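The save file that ate my spring

14/12/2020

I have been making the same small game since April, and I would like to report that it now saves.

That may not sound like much of a milestone. Most games save. But if you had been around for the months when Tavarham did not, or did so only in the sense that it wrote something to disk and then refused to have anything to do with it, you would be bringing cake.

For new readers: Tavarham is a slow game about running a ferry between two towns, Dosten and Ostley. You carry goats, turnips and the occasional bride. There is no combat, unless you count the goats. I work on it after dinner, which means it gets the part of my brain left over once my actual job has had its pick.

The original save system was a masterpiece of optimism. Every object in the world got written out in the order it happened to be created. On load, the game created everything again and handed out the saved values in the same order. This works beautifully as long as nothing is ever added, removed, or created a fraction late because the disk was busy. The first time I put a new bench on the Ostley dock, every old save shifted along by one. The bench thought it was a turnip. The ferry inherited the ambitions of a goat and set off inland.

I fixed this the way I fix most things, by adding a special case. Then another. When I finally went through the loader with a clear head and a pot of coffee it was 1496 lines long, and one comment said only "sorry."

So I tore it out. Every object now has an id that belongs to it for life, and the save is a plain list of ids with whatever that object cares about remembering. Things the file doesn't mention get their defaults. Things the file mentions that no longer exist are quietly skipped, with a note in the log. The new loader is 113 lines and I have printed it out, like a parent.

Then came the version number, a thing I should have had on the first evening. It sits at the top of the file, and each time the format changes I write one small function that takes the old version and hands back the next. A save from June walks up the stairs one step at a time until it is current. It's dull code and I love it.

To test all this I made the game save and load itself 1000 times overnight, comparing before and after on each pass. It failed on the second one. The fare money was being stored as a decimal and coming back a hair lighter each time, so somewhere in my loader there was a very patient thief. Fares are whole pennies now. The next night it ran clean to the end, and I went around being unbearable at breakfast. 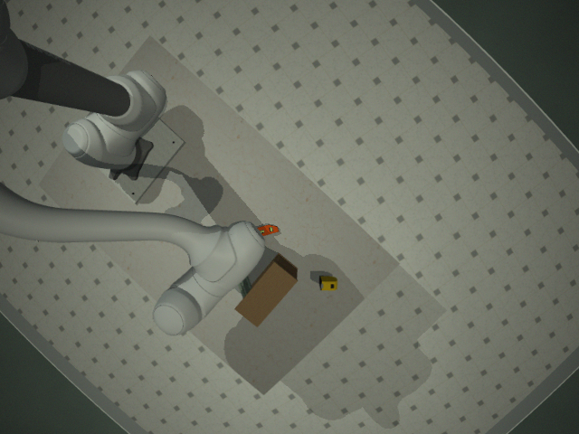 Will old saves from the spring demo still load?

Anything made in the second demo or later will load, and the game keeps a copy of your old file next to the new one in case you want to go back. Saves from the very first demo are gone for good — they had no ids to hang anything on, and I tried for two weekends before admitting it.

Autosave is in as well. It fires whenever you tie up at a dock, and it writes to a temporary file first and swaps it in at the end, so a power cut mid-crossing costs you one trip and a few turnips. There are three slots. I wanted one, my testers wanted ten, and three is what fit on the menu without moving the logo.

The next job is the harbor music, which currently loops with a click loud enough to startle the dog. I also owe the Dosten side a proper winter, and there's a bug where snow falls inside the ticket office. I might leave that one in. The ticket office has it coming.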